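Notes for Week 4: Wipe-on Finishes and What the Can Promises
Rangi Prendergast
Reading time: 2 minutes

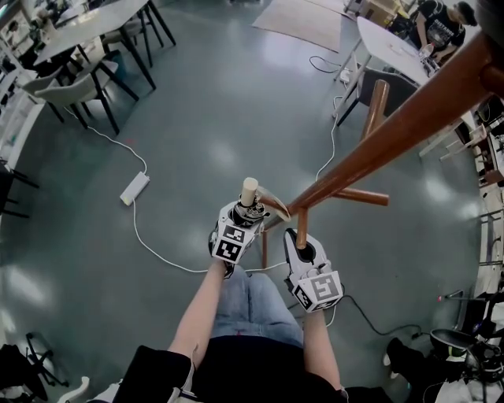

Round rods with a glossy, reddish-brown finish.

Read these before you buy anything. I have sat through enough supplier talks to distrust the word "oil" on a label. Hiletti sells a "pure tung finish" that, going by its own data sheet, is mostly thinner with some varnish in it. It works fine. It is still varnish, and you should put it on like varnish: thin coats, a day between each.

Drying times are the next thing to doubt. The Pletasby can says recoat in 60 minutes. In our shop in November I could still push a thumbnail into it after dinner. Whoever wrote that figure was working in a warm, dry room with a fan, and you probably won't be.

Hardness claims I mostly ignore. Last term's group made up 60 test blocks with three products, left water glasses on them overnight, and could not agree afterward which block was which. Maybe our test was poor. I would like to see theirs.

For the exercise:

– Sand to 220 and stop. The case for going to 400 under a film finish has never convinced me.
– Wipe on, wait five minutes, wipe off.
– Repeat for 4 coats, scuffing lightly after the second.
– Lay used rags flat outdoors to dry. They can catch fire if left in a heap, and on this point the label is right.

Keep one block bare for comparison. Write down the room temperature with each coat – most people skip this and then blame the product.

Related
Shellac under everything?
Noiphan wax on turned work
Reading a data sheet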